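Frequently Asked Questions: Sovurville Regional Airport Observation Terrace and Heritage Aircraft Days

The following answers apply to the public observation terrace at Sovurville Regional Airport and to the Heritage Aircraft Days held on the east apron. Visitors with a question not covered on this page may write to the Visitor Programs Office, whose contact form is linked from the airport home page.

When is the terrace open?

The terrace opens at 8:00 a.m. and closes at sunset every day except Friday, when it remains open until 9:00 p.m. to cover the evening cargo arrivals. It may close without notice during thunderstorms, high winds or de-icing operations. Closures are posted on the board at the foot of the east stairs and on the airport home page.

Is there an admission fee?

Admission to the terrace is free. Heritage Aircraft Days are ticketed. A standard ticket costs $12 and admits one person to the apron, the Tawfik Hangar and the afternoon talk. Children under six enter free with a ticketed adult.

How many people can be admitted?

Terrace capacity is 568. When that number is reached, visitors are admitted one for one as others leave. Attendance on the apron during a Heritage Aircraft Day is limited to 1,490, and tickets are not sold at the gate once the limit has been met.

Which aircraft will be on display?

The display list is confirmed in the week before each event and depends on maintenance status and weather. The twin-engine Plarkis airliner, restored in its original delivery colors, is normally parked nearest the terrace. Visiting aircraft are listed separately. The airport does not issue refunds when a particular aircraft is unable to attend.

Can I go inside the Plarkis airliner?

Cabin visits are offered in groups, by timed slot, and must be reserved at the desk in the Tawfik Hangar on the day. The flight deck may be viewed from the doorway only. The boarding stairs are steep and have no lift. Visitors who cannot use them may ask at the desk for the printed cabin guide.

Does the Plarkis airliner still fly?

It does. The aircraft makes a small number of flights each year with an invited crew, and passengers are not carried. Flight times are not published in advance. The last flight of the season usually takes place in November.

May I take photographs?

Photography for personal use is permitted from the terrace and from the marked areas of the apron. Tripods may be used on the terrace if they do not block the walkway. Stepladders are not permitted. Flash and laser pointers must never be directed toward an aircraft, a vehicle or the control tower. Commercial photography requires written permission from the Visitor Programs Office.

Can I bring a drone?

No. Drones and model aircraft of any size may not be flown on or near airport property. Security staff will hold any drone brought to the gate and return it when the visitor leaves.

Are radio scanners allowed?

Visitors may listen to air traffic frequencies with receive-only equipment and headphones. Transmitting equipment is not permitted on the terrace.

Where should I park?

Lot C has 800 spaces and is the closest to the east stairs. Parking is free for the first two hours. On Heritage Aircraft Days, a flat event rate applies and a shuttle operates between the lot and the Tawfik Hangar. Vehicles left along the perimeter road will be towed.

How do I register my sightings in the airport log?

The Sovurville Spotters' Log is kept on the Kevex system and is open to anyone with a free account. Enter the registration, the aircraft type, the operator and the time of the movement. If a special livery is involved, select the livery box and give a short note. Entries are reviewed before they appear, so a delay of several days is normal. Entries may be made from a phone or from a desktop computer.
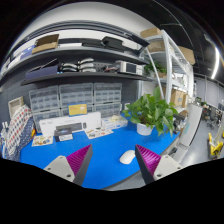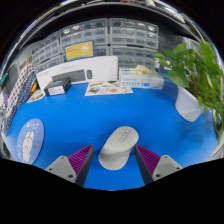

A computer mouse on a blue surface in both views.
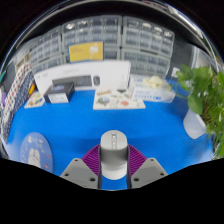
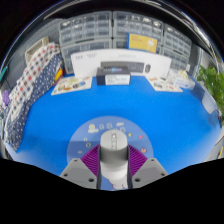 What should I do if my entry is rejected?

The review note will state the reason. The most common one is a registration that does not match the aircraft type given. Correct the entry and submit it again under the same reference. If the second submission is also rejected, write to Sarahí Ponce, Log Editor, and include any photograph that shows the registration clearly.

May I reproduce material from the log?

Short extracts may be used in club newsletters and on personal websites with credit to the Sovurville Spotters' Log. Requests to reproduce full monthly lists should be addressed to Abdelghani Hegazy, Visitor Programs Office. Photographs remain the property of the people who took them, and permission must be obtained from each photographer.

Are dogs permitted?

Service animals are welcome in all public areas. Other dogs may be brought to the terrace on a leash, but are not admitted to the apron or the hangar.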